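From: Maxine Halliday
To: Torneck layout list
Subject: Re: Baseboard top, foam or plywood?

Stijn Van Loon wrote:
> I have 10 modules to build before the October meet and I'm tired of
> carrying plywood up two flights of stairs. Has anyone on the list used
> foam board for the top surface? Does it sag in the middle? And what glue
> are you using? The stuff I tried last year ate a hole right through
> the sheet.
>
> Stijn

Stijn,

I switched to foam two years ago and have not gone back. My end of the Grodura branch is all foam over an open pine frame, 400 mm between cross members. No sag that I can measure with a straightedge. I did one module with wider spacing and it dipped under the station building, so I would stay at 400.

On glue, anything with a strong solvent in it will attack foam. Check the label for "foam safe" and test it on a scrap first. I use plain white wood glue for foam to wood and leave it overnight under a stack of books. It dries slowly between two big flat pieces, so put it down in beads and don't spread it all over.

Mark your track centerline before you cut anything. I rule a pencil grid over the whole sheet and copy the plan across square by square. Press lightly or the pencil digs in.

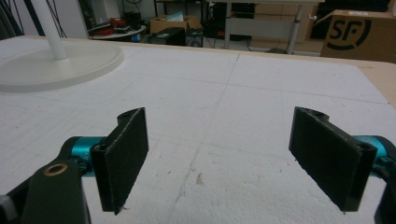
Cutting is easy with a long snap-off blade. Score it first, then go through in two or three passes, and change the blade sooner than you think you need to. A dull one tears the foam and you get crumbs in everything. Keep a vacuum close by.

Track pins do not hold well in foam. I glue the cork down with latex caulk, then the track on top of that, and weigh it down until it sets. Ruben Coppens puts a thin strip of ply under his turnouts so the switch machines have something to screw into. I would copy him on that. Mine are held with caulk, and 3 of them have come loose.

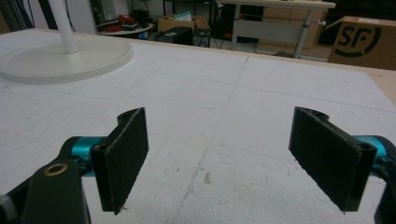

White covering on the tabletop.

Wiring is the one place I miss plywood. You can't staple a wire to foam, so run the bus along the pine frame and bring the feeders up through drilled holes.

Ans De Graaf has the end plate template, drawing 1028, if yours is the old one. The bolt holes moved.

Maxine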